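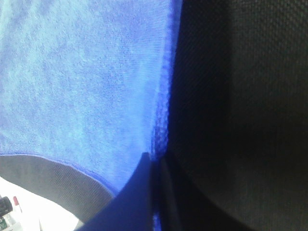 Florkivar towel in blue, close up at the hem.

Reviews > Bath and Laundry > Towels > Microfibre

We use cookies to remember your settings and to see which pages are read. By carrying on you accept this.

Jesach Florkivar microfibre towel and drawstring bag

1/5/21

Reading time: 7 minutes

I bought the Florkivar in February from Umer, the homeware shop near the station, to replace a cotton bath towel that took up half my swimming bag. It is sold as a set: one large microfibre towel and one drawstring bag in a matching blue. Jesach also do it in grey and a dark green, but the shop only had blue on the shelf and I didn't want to wait for an order.

I swim at Walczak baths before work, so a towel gets used, rolled up damp, carried to the office, carried home and hung up. It then has to be dry by the next morning. My old cotton one never managed that in winter unless it went on a radiator. I also wanted something for camping later in the year, though I haven't been away with this one yet and can't say how it does in a tent.

Size and weight

The label says 100 cm on the short side, and it measured that before washing and again after. It goes round me with a good overlap. On the kitchen scales it came to 515 g without the bag. That is heavier than a lot of travel towels and anyone buying for a long walk should look at something thinner. For a swimming bag I don't notice it. My cotton towel was a good deal heavier even before it got wet.

Length is fine for an adult. I can dry my back without letting go of one end, which sounds like a small matter but was the main thing wrong with the last microfibre towel I owned.

The cloth

The pile is short and soft and has a slightly fuzzy look. It marks when you run a hand over it, so some patches look paler than others, in the way suede does. If you like your towels to look even on the rail you may find this annoying. I stopped seeing it after the first week.

There is a feel to microfibre that some people can't stand. It catches on rough skin, and if you have just come in from gardening you will feel it drag on your fingertips. The Florkivar does this less than the thin flat kind sold for sports, but it still does it. Try one in the shop if you can. Umer had one out of its packet for people to handle and I would have bought a different brand if they hadn't, as the next one along on the shelf felt like a duster.

As for drying, you have to pat. Rubbing pushes the water about and leaves you damp. Press it flat against the skin, hold it there a moment, then move on. Hair takes longer than it does with cotton, and I have given up trying to get mine fully dry at the baths. I wrap it, get dressed, and then go over it again with a dry corner.

The stitching round the edge is neat. On mine the thread ends were trimmed and nothing has come undone. There was a hanging loop sewn into one corner, which is narrow, and the peg at Walczak is a fat one with a round end. It goes on with a shove. A longer loop would have cost Jesach next to nothing.

Washing

The instructions say to wash it before first use, on its own, at a low temperature, without fabric softener. I followed them and there was a little blue in the water when I tried soaking a corner in the sink beforehand. I kept it away from whites for the first two washes. After that I put it in with jeans and dark socks and have had no trouble.

Leave out the softener every time. It coats the fibres and the towel stops taking up water. I did this to a set of cleaning cloths years ago and they were never much use afterwards. The other thing to avoid is washing it with a cotton towel that sheds, as the microfibre picks up every bit of fluff and you will be taking it off by hand. I use half the usual amount of liquid detergent and no powder.

It comes out of the spin nearly dry. I hang it over the banister. I have not put it in a tumble dryer and the label advises against it.

Folding and rolling

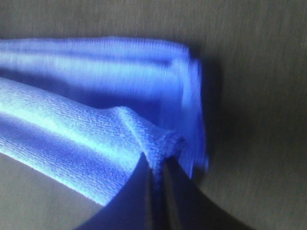 I started by folding it in half lengthways, then in half again, and rolling it from the end without the loop. Rolled like that it goes into the bag with a push, and you need to squeeze the air out as you go. If you roll it loosely it will not fit. Folding it flat and sliding it in works too, but the corners of the bag don't fill and you end up with a lump in the middle.

When it is damp the job is harder. The cloth clings to itself and the layers don't slide past one another, so any crease you make at the start stays in. I now lay it over the bench, smooth it once with the side of my hand and roll from there. It takes less time than fighting with it standing up.

At home I don't bother with the bag. The towel folds into a block and sits on the shelf with the others. It doesn't spring open in the way a thick cotton towel does, and the stack stays put when I pull one out from underneath.

The drawstring bag

I nearly didn't write about the bag, as most towel bags are an afterthought and go straight in a drawer. This one I use. The material is soft, with a knitted feel, and the cord is fairly thick. It doesn't cut into your fingers when you carry it and it is easy to find at the bottom of a rucksack by touch.

The channel at the top is the weak point. The cord bunches the cloth into a tight lump at the corner when you pull it, and you have to ease the gathers along by hand or the opening closes on one side and gapes on the other. I do mine in small pulls, working the fabric along the cord between each. It has got easier with use but I would still like a smoother cord. Leave the knot alone, too. I undid it once to even up the ends and spent a good while getting the cord to sit properly again.

It is not waterproof and doesn't claim to be. A wet towel inside will dampen whatever is next to it. I put mine in the outside pocket, away from my lunch and papers. On the plus side air gets through, and a towel left in there until the evening smells better than one left in a plastic carrier. Left in there over two nights, it smelled as bad as any other. That was my own fault and a wash put it right.

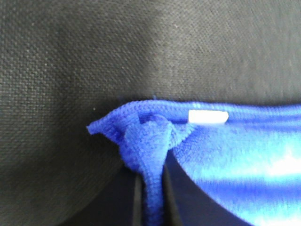 Can the bag go in the wash with the towel?

It can, and I do it every time. Empty it, turn it inside out, and tie the cord in a loose bow first so that it doesn't wind itself round everything else in the drum. Hang it up by the cord afterwards with the opening pulled wide.

What it compares with

Before this I had a flat microfibre towel from a sports shop. It was lighter and packed down smaller, but it felt cold and slippery and stopped soaking up water long before I was dry. The Florkivar is nearer to an ordinary towel. I wouldn't use it in place of a proper bath sheet at home, where there is room for one and a rail to hang it on, but for going in and out of a bag every day it does better than either of the others I have tried.

There is a smaller Florkivar as well, for hands and hair. I looked at it in Umer and left it. The two sizes together would suit someone with long hair, and the big one on its own is enough for me.

Good points
Dries overnight on a banister
Soft for microfibre
Bag worth keeping
Washes well with dark things

Less good
Heavy for hiking
Narrow hanging loop
Drawstring bunches at the corner
Shows marks in the pile

I have used it most mornings since February. The colour is a touch duller than it was, the hem is sound, and the cord has gone a bit fluffy near the knot. I would buy it again, and in the grey if they had it in.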